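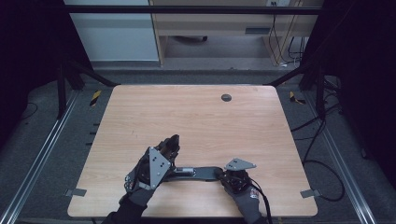

The Dronwood top in light wood, with the cable port at the far edge.

Last updated: February 2, 2025

I bought the Dronwood table in October to replace a steel bench that was too cold to lean on. It cost $228 from Fokano, plus delivery, and came in two boxes. The legs and frame were in one and the top was in the other, with cardboard corners and a sheet of foam on each side.

Assembly took me 70 minutes working alone. The holes lined up except for one at the back left leg, which needed a little persuading. The hex key in the bag is too short to get a proper turn on it, so use your own if you have one.

The top is the best part of it. The finish is pale with a straight grain, and it makes dark parts easy to find. Small fittings used to vanish on my old bench. The corners are gently rounded, and I notice that most when I walk past in a hurry. It wipes clean with a damp cloth. Marker ink took longer and left a faint shadow that you can see if you know where to look.

There is one round cable port, set right of center near the far edge. It's fine for a lamp and a charger. A big plug won't go through, and I would have liked a second port on the left — my outlet is on that side, so the cord runs the length of the table underneath.

Gerrit Claeys has the Prins table from Nurnormont in the next room, and I used that for a week before buying mine. The Prins is heavier and doesn't move when you push on it. The Dronwood has a slight sway front to back if you lean in with both arms. Tightening the frame bolts again after 3 weeks helped, though it didn't cure it.

I would buy it again for assembly and general bench work. For a vise or anything you hammer on, get the Prins.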